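Fewer demos, more starting positions

Sep 4, 2024

I have been running the same small experiment for most of the summer and I finally have a result I trust enough to write up. The task is to pick up an apple and put it on a plate. A dull task suits me, since it lets me change one thing about the training data and see what moves.

The question was how to spend a fixed budget of demonstrations. My first dataset, which I called Uven, had 600 demos by teleoperation. I collected them the lazy way. I put the apple and the plate down, did a long run of episodes, shifted them a little, and did another long run. By the end I had a lot of demos and very few distinct layouts. The policy trained on Uven looked great as long as I set the table the way I had been setting it. If I moved the plate a hand's width farther off, the arm would carry the apple to where the plate used to be and let go.

The second dataset is Akau. Same task, same arm, same cloth on the table, same network and training settings. The only rule was that both objects had to be moved before every episode. I wrote a short script that drew a random spot for each and showed it on a monitor, and I placed things by eye to match. It rejected layouts where the two would touch. This is slow. Resetting took longer than the demo itself, and I got tired of it well before I had a full set.

So I stopped partway through and trained on what I had, which was 67 demos. I expected it to be bad and planned to use it as a baseline. On new layouts it did better than the Uven policy with all 600. It was also clumsier. It closed too early sometimes and pushed the apple along the cloth, and its path to the plate was less smooth. But it went to the apple, and then it went to the plate, wherever they were. Uven was smooth and wrong.

I then kept collecting until Akau had 600 as well, so the comparison would be fair on size. Most of the clumsiness went away. The gain in finding the objects was small after the first part of the collection, and nearly all the later improvement was in the grasp.

Some details, for anyone who wants to try this:

I scored a trial as a success only if the apple was on the plate and stayed there after the gripper had opened and backed away. Resting against the outside of the rim did not count.

Test layouts were drawn ahead of time and used in the same order for both policies. I did not retry a trial unless the arm faulted before moving.

I kept the creases in the cloth. Early on I ironed it, and then found the policy got worse as the cloth picked up folds again. Now I take it off and lay it back down every so often during collection and leave it however it lands.

All images come from the head camera only. A wrist camera would probably help with the early closing, and I left it out so that I had one less thing to explain.

There are 2 things I'm not sure about. One is whether the result holds for an object that has to be picked up in a particular direction. An apple is forgiving, and you can come at it from nearly any side. The other is how much of the gap comes from my own driving. I had more practice by the time I started Akau, and practiced demos are easier to learn from. The right check would be to go back and collect a small Uven-style set now, with the same hands. I plan to do that in October.

With those extra demos and a few throwaway ones from setup, the folder currently holds 703 episodes that I consider clean enough to share. I need to fix the time stamps in the early ones before I put them anywhere. The layout script needs less work, and I will post that first.
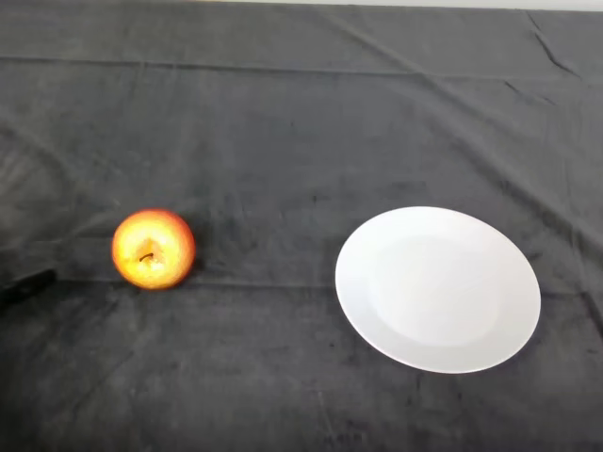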